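1/ A thread on inventory restocking and why I think the latest Jirkmont business survey is being misread. The headline says stock levels are "too high" at a rising share of firms. Most commentary takes that as a sign of weak demand. I don't think the data support it yet.

2/ First, what the question asks. Firms are asked whether their stocks of finished goods are too high, adequate or too low. The published number is the balance: share saying too high minus share saying too low. It says nothing about how much stock anyone holds.

3/ So a firm can cut its stock by a fifth and still move from "adequate" to "too high" if its own target fell by more. The balance measures the gap between actual and desired stocks. Both sides of that gap move.

4/ Desired stocks depend on expected sales, delivery times and the cost of carrying goods. Two of those three have shifted a lot. Delivery times have shortened and short-term borrowing costs are higher than they were when most of this stock was ordered.

5/ Take the simplest case. A firm sells 80 units a week and wants three weeks of cover while suppliers are slow. That is a target of 240. Deliveries speed up and it now wants two weeks. Target drops to 160. Sales haven't changed, and the firm ticks "too high".

6/ During the adjustment its orders fall by exactly those 80 units. Its supplier sees one lost week of demand. If every firm in the sector does this in the same quarter, factory orders look like the start of a recession, while final sales are flat.

7/ This is old material. Textbooks cover it under the accelerator. It still gets forgotten every time delivery times normalize.

8/ How to tell the two stories apart: look at orders against sales. If demand is the problem, sales weaken first and stocks pile up without anyone wanting them. If targets are the problem, orders drop first and sales hold.

9/ The Jirkmont microdata cover 2,392 firms in the latest wave. I kept those that answered both the stocks question and the sales question in consecutive waves, then looked only at firms that newly reported "too high".

10/ Of that group, 21 percent also reported lower sales. The rest reported sales unchanged or up. In a demand-led correction I would expect the first share to be much larger.

11/ Caveats. The sales question is backward-looking and covers three months, so a sharp drop in the last few weeks would be blurred. Retailers are thin in the panel. Answers are not weighted by turnover in my version – the published balance is.

12/ Hatem Abou Zeid pointed out a further problem: firms that stopped answering between waves may be the ones in trouble. Fair. I checked dropouts against their last reported sales and found no clear pattern, but that test is weak because the last report is by definition before the trouble.

13/ The sector split is useful. The rise in "too high" is concentrated in machinery parts, packaging and household goods, all of which had long lead times. Food and drink, where lead times barely changed, shows almost no movement.
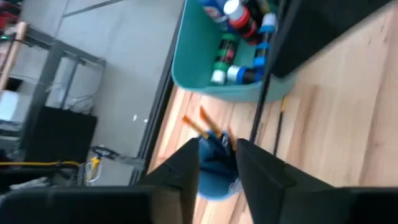
14/ If the demand story were right, I would expect household goods to move together with furniture retail sales. They don't in this wave. Furniture retail is flat and household goods stocks are up.

15/ Nerys Gape takes the other side and her argument deserves a hearing. She says carrying costs and demand are not separate, as the same interest rates that make stock expensive also cool spending, with a lag. On that view the target effect is simply the early part of the demand effect.

16/ I agree on direction and disagree on timing. Firms with a credit line feel the rate within a quarter. Households on fixed mortgages feel it over years. Those lags matter for anyone setting policy now.

17/ What would change my mind: two more waves with "too high" rising and the share reporting lower sales going past half. Or a fall in hours worked in distribution, which is hard to square with steady sales.

18/ Until then I read the survey as a one-time reduction in desired cover. It will pull down output growth for a quarter or two and then stop on its own. Next wave is due in April and I will rerun the same cut.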